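Grout keeps going dark near the toilet, reseal or regrout?
Posted by Sneha Grewal, April 2020

We have small dark tiles on the wall behind the toilet and the grout was light when we moved in. Now the bottom rows look brown. I scrubbed with baking soda and it came back in 2 weeks. Do I have to dig it all out, or can I seal over it? The bathroom is on the ground floor and has no window.

Boris Gajdoš
Sealing over dirty grout locks the dirt in. Clean it first with an oxygen cleaner, leave it for fifteen minutes, scrub with a stiff nylon brush and rinse twice. Let it dry for a full day with the fan on. If it is still brown and feels sandy under a fingernail, dig out those rows and regrout. Also check the supply line and the tank bolts with a dry paper towel – a slow drip will bring the stain back every time.

Poonam Nishad
just paint it. worked for me

Mulugeta Zeleke
Grout paint peels if the wall stays damp, so I would wait on that. I used the Palix penetrating sealer, two thin coats, and wiped off the extra before it dried. 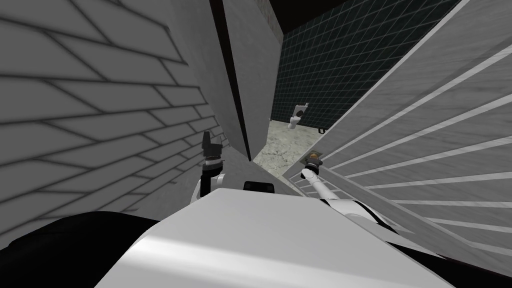
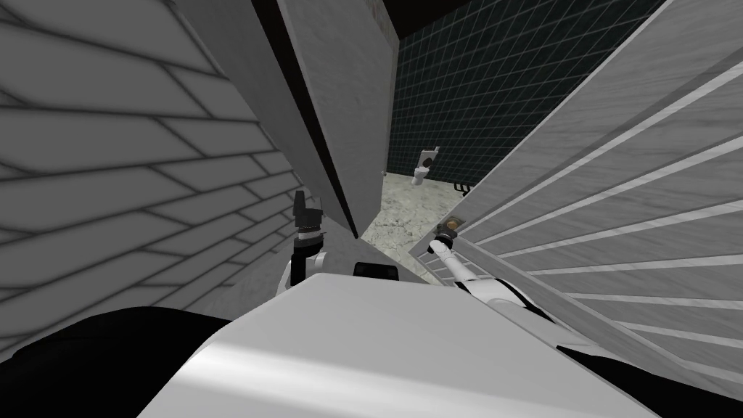

As for color, don't try to match the old grout from a wet sample. It dries lighter, so put a little on cardboard and check it the next day. Light lines on a green-black wall like the one behind the toilet in the first picture will show every stain, and a medium gray is easier to live with. Do the whole wall if you change shades – a patch in the bottom rows will stand out.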